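Snow cover index flags dry salt flats as snow. How do I mask them?

adugna_gis
I'm mapping winter snow cover over a high desert basin using daily 500 m surface reflectance. Standard NDSI with a 0.4 cutoff works on the ridges, but the playa on the basin floor is flagged as snow even in July. Elevation there is under 1,000 m and I'm confident there is no snow. Is there a usual way to separate the two, or do I have to draw a mask by hand?

Davoud Yazdani
Wet salt crust absorbs in the shortwave infrared much as snow does, and the index can't separate them alone. Two tests help. First, add a land surface temperature screen and reject any pixel warmer than 283 K. Second, build a summer composite from cloud-free days and subtract every pixel that passes the snow test in it. The second does most of the work in a closed basin. Check the playa margin by eye, as it shifts from year to year. An elevation cutoff at 3,000 m would remove the playa too, but you would lose real valley snow.

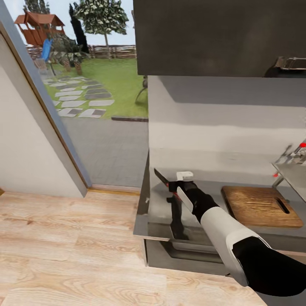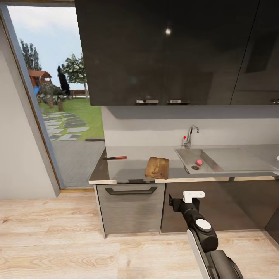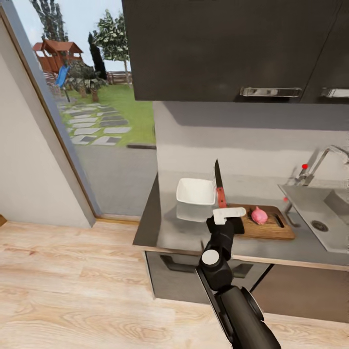

Rendered kitchen views, each with a knife and a wooden cutting board.

skoden
Just raise the cutoff. I use 0.6 and it looks fine.

pramix
Raising the cutoff drops thin and patchy snow before it drops the salt. I would use the summer composite. Also check the quality band, where cloud shadow over the playa caused most of my leftover errors.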